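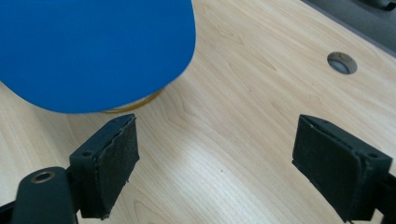
Fig. 1. Gripper open over the tabletop, textured pads on both inner faces.

Florow hand-held gripper kit, progress for September

Review of the kit continues at the Prornville site under Nilton Quispe. To date 375 grasp recordings have been logged, of which 13 were rejected for tracking loss. Pad edges are ragged along the upper seam. Muchen Mao has asked the supplier for 2 replacement sets — delivery date not confirmed. Finger alignment was checked against the supplied gauge and left unchanged.

Remaining: 30 recordings with flat items, then the cost comparison with Arboleda. No change to budget.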